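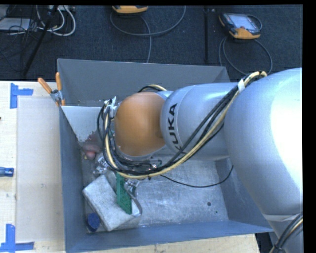 Hi Halima,

You asked for something short on where we are with the equipment money, so of course this came out longer than I meant it to. It's 25/03/2018 as I write and I've just been through the whole order sheet with Mwende, so the numbers are fresh.

The good news first. We're still inside the first installment, and the arm side of things needs nothing new until the fall. The KUKA is doing the bin work and I don't want to touch it, budget-wise or any other way. What eats the money is all the small stuff: cables, ties, clamps, tape, brackets. I put down 600 dollars for that in the plan and thought I was being generous. We're at 1056. Sutrisno warned me when we wrote the proposal (he had 800 in his version and I talked him down – sorry, Sutrisno).

The biggest question is cable routing. Right now the bundle on the arm is held with ties and tape, and every time we change something at the tool end somebody has to redo part of it. I'd like to buy a proper dress pack. Crabtree quoted us one that fits, with a lead time of seven weeks, and Jistex has a cheaper one that Roel thinks is too stiff near the wrist. I'm leaning toward Crabtree. If you can live with me moving the unspent travel line over to cover it, I'll place the order as soon as you say yes.

Second, the bins. We use a plain metal one, with a clamp on one corner, and for mixed items it's been a good choice. It does shine, though! Musyoka has been fighting reflections off the floor of the thing in his vision tests for most of the winter. We talked about a fancier light and then about just getting a couple of bins with a matte coating, and the bins win by a mile on price. Privport will coat them for us if we send our own, so that's what I've budgeted.

The table is the one I go back and forth on. It's wood, it was here before the project, and it's fine for what we do today. For the heavier items in phase two I want a steel one bolted to the floor. Mwende has asked Putov for a drawing and a price and we haven't heard back. I've left the line blank on the sheet on purpose, please don't read it as zero.

Things I'm not asking for: a second arm (I know it was in the early draft), new controllers, or more computers. We have plenty to keep us busy with what's on the floor now.

What I need from you is a yes or no on the travel money, and whether the table can wait for the September installment or has to go in this year's books. Roel is handling the invoices while Mwende is away, so copy him on anything with a number in it.

Talk soon, and thanks for being so patient about the receipts – the last of them are in the mail.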